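The Long Life of a Plain Table

Pale wood forgives very little, and its owners forgive it everything. 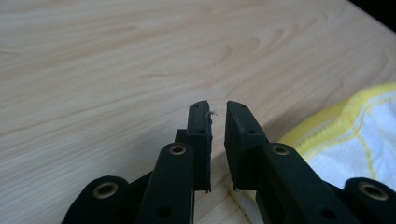
Memero, asked how often a light wooden table should be wiped, said every evening and then admitted to Sundays. The same source held that oil is for people with time, wax is for people with guests, and that a table left alone for ten years will look fine to anyone who arrives after dark.

I bought mine in November, from a shop in Stokau that sells furniture the way other towns sell used cars. The price tag said 3,299. The man behind the counter let me look at it for a while, then mentioned a second table, in back, for 940. It had the same color and the same height. I asked what the difference was and he said, "The other one has a story." I took the one without.

A bare tabletop lasts four minutes in my house. First comes the mail, then the keys, then a screwdriver that has been on its way to the drawer since summer. After that the table stops being furniture and becomes a kind of filing system, sorted by guilt. The dentist's reminder lies on top. The warranty for the toaster is near the bottom, along with the toaster's original plug cover.

Then there is lint. On dark wood you get dust, which at least has the decency to be gray and general. On pale wood you get specks and threads, a new one every time somebody in a sweater leans over to ask what's for dinner. I have tried the damp cloth, the dry cloth and the cloth sold by Vumside, 68 washes guaranteed, which left behind a fair amount of itself.

The finish is where marriages get tested. Lacquer is tough until it chips. Oil can be patched with a rag on a slow afternoon, but you have to own the rag, and you have to remember what to do with it afterward (flat, outdoors, until it dries – oily rags can heat up and catch fire in a pile). Soap finish is lovely and Scandinavian and lasts until the first glass of red wine.

I went with oil. The first coat took an hour, the second took most of a Saturday, and the third is still in the can. There's a ring near my chair from a mug that I have blamed on three different relatives. Light sanding would take it out, going with the grain, followed by a dab of oil and a day of eating in the kitchen standing up. The sandpaper is on the table somewhere, under the mail.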